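2024年3月7日 台面记录,兼下季度设备采购草案

今天主要把要买的东西理一遍,预算表月底前交,先在本子上列个底。任务还是晾袜子这一套,毛巾那边先不加新东西。

夹爪指垫排第一。现在这批是去年从Riltow订的,菱形纹,用到现在边上已经起毛,面上也粘了不少碎屑。Riltow报价400元一副,交期比较长。Baumgartner有一款尺寸接近的,安装孔位要核对,图纸已经去要了。
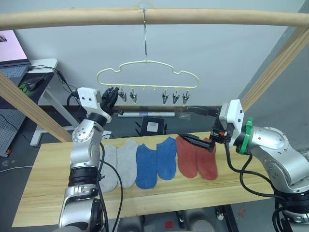
线缆管理也要列进去。黑色线缆从手臂上垂下来,搭在台面上,做近台面动作时总得留神。打算买拖链加魔术贴扎带,两条臂都装,扎带多备一些,这种东西消耗快。外包走线的方案问过Anuvero,他们要上门量尺寸,费用另算,先不考虑。

耗材部分:衣架和金属夹子属于易损件,应该单独立一行,以前混在杂项里,月底对账很麻烦。夹子统一买108个,同一批次,避免弹簧力度不一样影响数据。奶油色这种塑料衣架再买6个,挂环的形状要和现在的一致,换了形状抓取点就得重标。
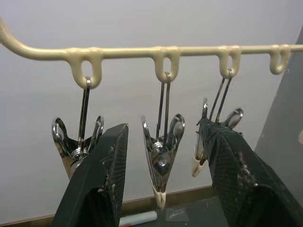
腕部相机的备件还没定。备一套整机最省事,但是占掉的预算几乎和指垫加线缆一样多。另一个办法是只备镜头和排线,坏了自己换,停工一天左右。我倾向后者,等问过维修再写进表里。

袜子按颜色成对买,浅灰、蓝、红三色继续用,另加深色和带花纹的,各色数量待定。毛巾现有的够用,不列。 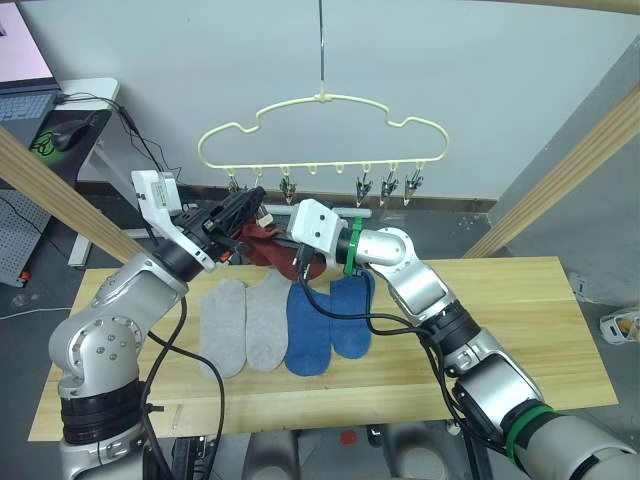
双臂在衣架下方处理红袜,灰袜和蓝袜平放在台面上。

末端执行器是这次最大的一项。台上现在有平行夹爪,也有多指手,两种都要留备件。Huvora的多指手可以先租后买,租期7个月起,租金能抵一部分货款。直接买的话要走招标,时间赶不上。租的缺点是损坏赔偿条款写得含糊,合同要请采购那边逐条看。

另外,木架和台板不换。台板如果换新,相机要重新标定,之前录的数据也不好放在一起比。

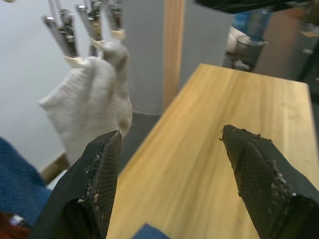
Ji-hoon Jin看过草案以后说,多指手先别急着签,租金抵货款的比例要让对方写进合同正文,口头答应的不算。他还建议把指垫的数量翻一倍,交期长的东西宁可多压一点库存,夹子和衣架随时能买到,可以往后放。

指垫数量按他说的改。夹子不往后放,还是这次一起下单。

待办:
催Baumgartner的图纸,核对孔位
问维修,相机镜头和排线能否单独供货
Huvora合同草稿转采购
拖链长度量一下,左右臂分开记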